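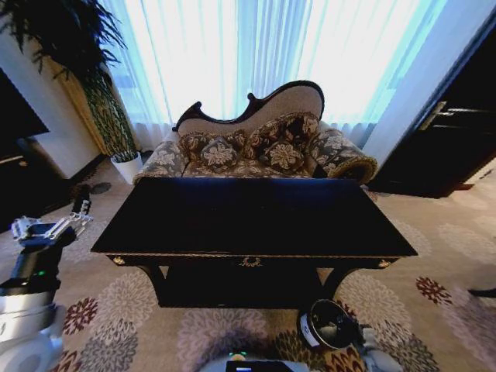 The chaise longue with its floral cushions, and the black console table in front.

News from the window room at Clevach

Many members asked in the last letter what became of the old chaise longue, so I write a few lines. It came back from the upholsterer Leckie on 6 Apr 2019, and it has its place by the tall window again. The carved frame was only cleaned and waxed. Ishbel Tennant did not want it to be made lighter, and I agree with her, the dark wood looks very well against the white curtains.

For the inner back we took a plain beige fabric. The seat and the arms have the large floral pattern in taupe and gray, which we chose together from the sample book in the winter. From the same fabric Leckie made the cushions. Kenna Farquharson prefers the small one with the pale rosette, and she asks that it stays in front, on the right side. Please put the cushions back in their order when you have been sitting there.

The fringe on the right armrest is delicate. Please do not pull on it, and do not put your bag there.

About the black console table: the top is glossy and shows every finger mark. We wipe it with a soft dry cloth only, never with spray. Cups should go on a saucer or on one of the felt mats from the drawer in the hall.

The curtains will be washed in June, and for 2 days the room will be closed. The plant by the window gets water from Ishbel, so please do not give it more.

The reading hour in the room is open to all members. At the first one this year we were 29 persons, and extra chairs had to be carried from upstairs. If you can help with the chairs next time, please tell Kenna.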